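Ticket 508
Product: Vosa hand, four finger, with sleeve kit (trial unit)
Raised by: Itzel Arellano, Pacheco workshop
Assigned: Apolinar Barajas, Okari support
Status: open, waiting on parts
Priority: normal (customer asks for high, see below)

Problem as reported
Outer finger lags on close. Other three get there, this one stops short then catches up. Worse after a long run. Fault light stays off, nothing in the log except "slow return" now and then. We have the unit on trial until end of November and need to decide whether to buy, so would like this sorted before then please.

Itzel, 09:40
Done so far: restarted hand and controller, reloaded the grip file, ran the open/close test at 30 cycles. Lag on 3 of them. Same finger each time. Swapped the control cable for the spare, no change. Haven't taken the sleeve off, manual says not to without asking you first.

Apolinar, 10:15
Thanks. Don't take it off yet. Few questions
- what's the cycle count on the status page
- does the finger move freely by hand, power off
- is the sleeve sitting right down at the knuckles or has it ridden up
Wrist camera picture would help, fingers open, arm parked.

Itzel, 10:52
Count is 3000 dead on, we stopped it there last night. By hand it feels a bit stiff at the middle joint compared to its neighbour, but I may be imagining it. Wrist camera below, fingers open. 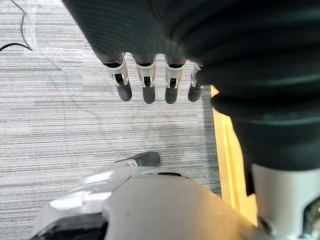 Attachment 1: wrist camera, fingers open, sleeve on

Sleeve looks ok to me but I dont know what ok looks like. Is it meant to bunch up in folds like that?

Apolinar, 11:20
Folds are normal, it needs the slack to bend. What I'm after is whether the cuff pinches at the root of the end finger, on the side where the fabric comes close. Can't rule it out from one picture. Please try:
1. power off at the wall
2. loosen the cuff strap one notch, don't remove
3. ease the fabric back from the end finger
4. power on, home the hand, same 30 cycles
Tell me the lag count. Leave the grip force where it is or we can't compare.

Itzel, 13:05
Done. Lag on 1 out of 30. So better, not gone. Still stiff by hand. Emine grip file loaded throughout, same as this morning.

Apolinar, 13:30
Good, so part sleeve, part joint. Sending a new cuff and a pin set for the middle joint. Fitting sheet goes in the box, small hex key needed, you should have one in the kit lid. Covered under the trial, no charge. Until it arrives keep to light parts and leave the strap on the looser notch.

Itzel, 13:44
Ok. Can the trial be extended by however long the parts take? Also the manual should say how tight the strap goes, page on sleeves just says "snug" which is no use to anyone.

Apolinar, 14:10
Asked sales about the extention, will post here when they reply. Manual note passed on. Ticket stays open till you've rerun the test with new pins.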